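Night routes, and the rules we keep on a card

When I started helping with the sidewalk robots at Multley, I figured the hard part would be the machines. It has been the paperwork! Or at least the part of the paperwork that tries to say, in plain words, what a robot (and the people with it) should do on an ordinary street after dark. I've spent most of March on our night rules, and since a few of you wrote in asking how we settle these things, I thought I'd ramble on about it for a while.

Our old rule book had 188 lines in it. I counted them one evening over a pot of tea, and I'm fairly sure I was the first person to read to the end. Vandana Agarwal and I got it down to 43, and then the ones that matter at night went onto a card you can keep in a coat pocket. There are seven of those. The first is the one I care about most, and it says that people on foot always have the sidewalk. If folks are standing around by a parked car, saying their goodbyes or loading up, the robot stops well short and waits, and it doesn't beep or flash or try to squeeze by along the curb.

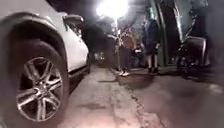 Vandana thought the waiting rule was too soft as I'd written it, and told me that "well short" would mean one thing to her and something else to whoever had the next shift. She wanted a distance in there, and she wanted car doors treated as if they might swing open at any moment, whichever side they were on.

She was right, of course, and I grumbled for a day and then rewrote it. The distance is now 300 centimeters, which sounds like a lot until you have a door coming at you. Doors get their own sentence too. I still like my softer wording better on the ear, but a rule isn't a poem, as my mother used to say about recipes.

The second card rule is about light, and we went back and forth on it for ages. Streets at night are such a patchwork, with one spot lit up like a stage and the next one nearly black, and a camera that's happy in one can be pretty useless in the other. So we wrote that speed is set by the darkest stretch of the block, and you don't get to speed up again just for passing under a lamp. 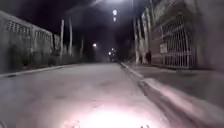
Then there are curbs, which I could talk about all night (my family will tell you that I have). The card says to slow down before any change in curb height and never to follow the gutter as a guide, however tidy a line it makes. Gates and driveways count as crossings, even when they're shut. Vivek Goel asked whether that made the Gridow route painfully slow, and yes, it does, a bit. I can live with it.

The last thing we added is that anyone on the team can call a stop without giving a reason, and the reason can go in the log the next morning. I'd put that one in bigger type if the card had room. We're going over the wet weather rules next, and if you've written some of your own I'd dearly love to read them, even the messy drafts.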